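Home | Ask | Browse topics | Members | Log in

Table lamp flickers and the bulb feels loose in the holder
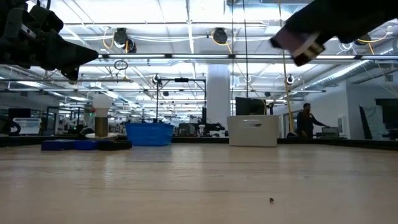
White bulb on its brass-coloured base, with the round dish underneath.

Posted by Kelechi Afolabi, 29 May 2021

I have a small lamp that I bought at a house clearance in July a couple of years ago. The shade went long ago and I use it without one. It has started to flicker. If I touch the bulb it steadies for a few minutes, then starts again. I can also feel a bit of play when I wiggle the bulb, even when it is screwed in as far as it will go.

What I have tried so far:

A new bulb, same fitting. It flickered the same evening.
A different socket in another room. No change.
A new 3 amp fuse in the plug. No change.

The lamp has a sticker on the bottom of the dish that says Dudora and a number ending in 919. I looked for a website and couldn't find one, so I assume they stopped trading. There is a switch on the flex and it feels normal to me, but I don't know what a worn one feels like.

I would like to keep it if the repair is simple. I can wire a plug and I own a multimeter, though I have only used it to test batteries. Is this likely to be the holder, the switch or the flex? And if it's the holder, are they all the same size or do I need to match it to something?

Voltetti

Get an LED bulb, they don't flicker. Had the same thing with a lamp in my hall and changed to LED and it was fine. If that doesn't work throw it out, you can get a new one for 11 quid in the supermarket.

Isamu Oshima

A loose bulb that steadies when touched is nearly always the holder. At the bottom of a screw holder there is a small springy tongue that presses against the tip of the bulb. With age and heat it gets pushed flat and no longer makes firm contact. You then get a tiny arc each time it parts, which is the flicker, and the tongue goes black.

Unplug the lamp before you do anything. Don't rely on the switch on the flex, as many of them only break one wire. Take the bulb out and look down into the holder with a torch. If the tongue is flat or dark, that is your fault found. You will see people advise lifting it with a small screwdriver. It may work for a while, but once the metal has lost its spring it will go flat again, and if there is any scorching the whole holder should be replaced.

Holders vary in two ways. One is the bulb fitting (E27 is the large screw, E14 the small one, B22 the ordinary bayonet). The other is the thread that fixes the holder to the lamp. Most table lamps sold here are 10 mm, and older ones may be half inch. Unscrew the old holder and take it with you to the shop. I buy mine from Bollier, who keep both threads on the shelf, but any decent electrical shop will have them.

If any of the outside of the holder is metal, and you can touch it, the lamp needs an earth. Count the cores in the flex when you open it. If there are only two, fit a plastic holder. If you want to keep a metal one, you must put in three-core flex and connect the green and yellow to the earth terminal. On a screw holder the brown goes to the centre contact and the blue to the outer thread. Please don't swap those.

To test the switch, keep the lamp unplugged, take the bulb out and set the meter to continuity. Put one probe on the live pin of the plug and the other on the centre contact in the holder. With the switch on you should get a steady beep. Bend the flex gently along its length and work the switch a few times. If the beep breaks up near the switch, replace the switch. If it breaks up elsewhere, replace the flex. The fuse is in that path too, so no beep at all may only mean a blown fuse.

Also look where the flex comes out of the base. If there is no grommet or the rubber has gone hard, put in a new one while you have it apart.

Nwachukwu

Agree with Isamu. One thing to add, check the maximum wattage on the holder, if you can still read it. Mine was rated 40W and I had been running a 60W in it for years. The insulation on the wires inside just crumbled when I opened it up. If yours is like that you need new flex whatever the meter says. An LED is a good idea for running cooler but it won't cure a bad contact, and some of them flicker worse on one.

Kelechi Afolabi

Thank you. The tongue is flat and black on one side. Two cores in the flex, so I will get a plastic holder and new flex together. Still need to work out if the thread is 10 mm or the old size.

Contact us | House rules | Copyright of each post remains with its author | Back to top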